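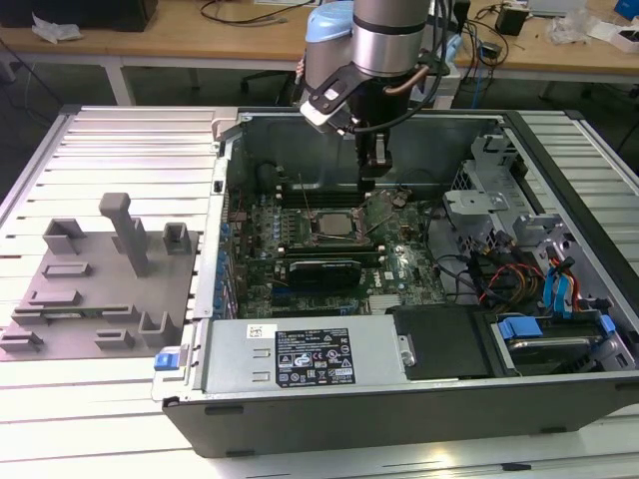 Refurbished Dell tower, side panel off

Sold by Keskin Spares
Stock number: 676
Listed: 2024-09-19

A used Dell desktop tower, sold as a working base for repair, upgrade or teaching. The side panel lifts away to give access to the whole inside of the case with the tower laid flat.

What is inside

Green Dell motherboard with the processor in its socket
Memory slots next to the processor
Black graphics card fitted in an expansion slot, with more slots free for other cards
Silver power supply with its rating label in place
Hard drive held by a light-blue tray clip

No operating system is installed. The hard drive has been wiped. Keyboard, mouse, monitor and mains lead are not included, but we can add a lead to your order for £2.

Condition

Used, with light marks on the outer case. Each tower is started up and left running for 80 minutes before it goes on sale. Radka Milošević does the testing and signs the sheet that comes in the box.

Working inside the case

Switch off and unplug the tower before you take the panel off. Lay it on its side on a firm surface. Touch bare metal on the case before handling the board or cards. Keep the old screws in a tray, as the spares we sell may not match.

Do not open the power supply. If it fails, replace the whole unit.

Delivery and returns

Sent by courier in a double-walled carton. You can also collect from our Ellar counter by arrangement with Haris Vukadinović. Returns are accepted if the tower comes back with all its parts and the test sheet. Please quote the stock number when you write to us.

Also in this section: memory, drive trays, power supplies, side panels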